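Urthorpe Play Kitchen, set 621
Section 7: Laying out and putting away

Before you start, clear the table and wipe it with a soft, dry cloth. Lay the play food and kitchen pieces out flat, with space between them.

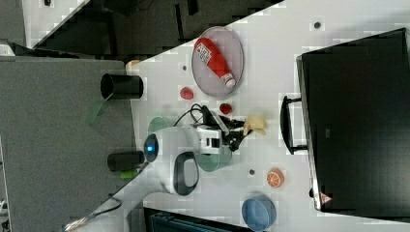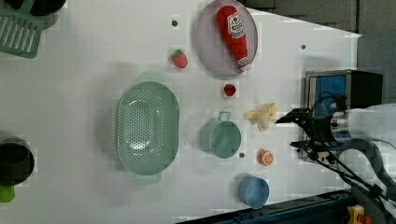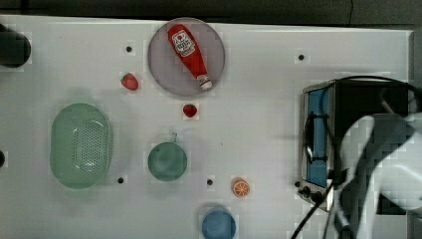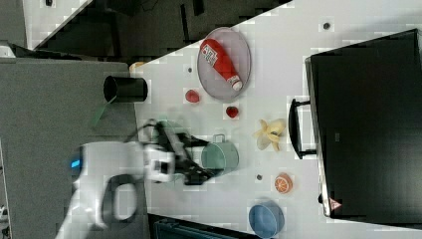
Ketchup on the plate, the other food kept apart.

1. Put the plate down first, well in from the edge of the table.

2. Lay the ketchup bottle on the plate. Do not stand it upright — it tips over easily.

3. Set out the strawberries, the banana and the orange slice. Open the banana peel gently and do not pull on the flaps.

4. Add the bowls and cups. Leave about 10 cm between pieces so that small hands can pick up one at a time.

5. When play is over, put the smallest food away first, then the banana, orange and ketchup. Stack the bowls last.

Note: The food and the kitchen pieces go in separate bags. Both bags fit in the Matumbridge box, with the plate flat on the bottom.

Caution: The strawberries are small. Count them back in before you close the box, and keep them away from children under three.

Caution: None of the pieces may be used with real food or put in an oven, microwave or dishwasher.

Wipe marks off hard pieces with a damp cloth. Fabric pieces may be sponged with cool water and left to dry on a towel — not on a radiator.

To order a missing piece, quote part list 3511 and the name of the piece. Cleaning is covered in full in Section 10.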